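I have a soft spot for village food fairs, the kind where you pay for parking in a field and come home smelling of smoke and onions. So when my sister sent me the flyer for the Fovham Harvest Fair I had already said yes before I got to the bottom of it. Two halls, one tent, 88 stalls, and a soup contest. A soup contest!

We got there a little after ten, which was too late for the good parking and too early for lunch. The line for tickets went past the feed store and around the corner, but it moved fast, and the couple in front of us gave us a rundown of which pie stands to skip (I ignored them and was sorry later). Admission was cheaper than last year if you brought a can for the food pantry. I brought chickpeas.

The main hall is where all the cheese is. I did one slow lap without buying anything, just to be strong, and then I did a second lap and bought from four different people. Sosedgate Dairy had a washed-rind one so runny they were selling it with a spoon. My sister thinks it smells like a barn. It does, and I ate most of it in the car.

Next door was Toivonen, who bake a dense, dark rye in big rings with a hole in the middle. They put out salted butter and let you help yourself, and I went back three times - the third time I pretended I was asking for my sister. A pale blue plastic knife is plenty for butter that soft. 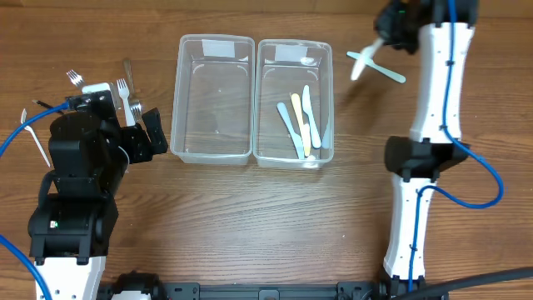 Vol. 12, No. 41

The soup contest was in the tent, and it was packed. For five dollars you got a tray of tiny cups and a token to drop in the jar of your favorite. There was a smoked fish chowder I would have happily taken home by the bucket, a pumpkin one that was too sweet for me, and a beet soup from the Tritska stand with so much dill in it that I was picking it out of my teeth all afternoon. I voted beet. The chowder won, with 700 tokens in its jar, and I can't be mad at that.

After the soup we sat on hay bales and listened to a brass band play the same polka twice. The sun came out for a bit. I had a cider doughnut, then half of my sister's, and then we went to look at the giant squash, because you have to. The big one had a blue ribbon and a dent in its side where kids had been leaning on it all morning.

A few gripes. The restrooms were all the way at the far end, past the goats. Half the stalls were cash only and the one ATM was out of money by noon. And I wish more sellers would let you buy small amounts. I like to try a bit of everything, and clear tubs with lids, filled to order, would suit me better than a pound of one thing. 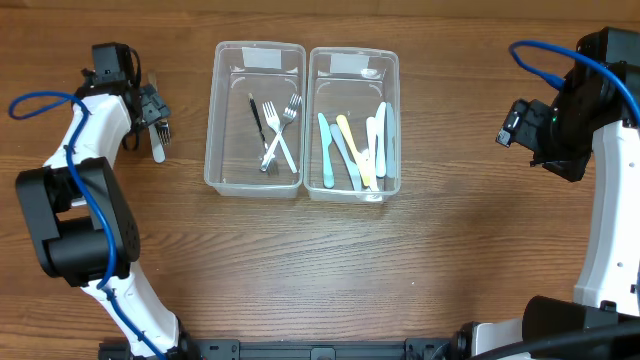
Can confirm about the cash, we drove back to town for it and missed the chowder completely. Try the Sunday if you go again, the rye people still had plenty and there was no line for the tent. - Posted by a reader

Good to know about Sunday! I'll pass that on to my sister, who has already put next October on her calendar and wants to enter a soup of her own. She makes a decent lentil. I've told her to go heavy on the dill.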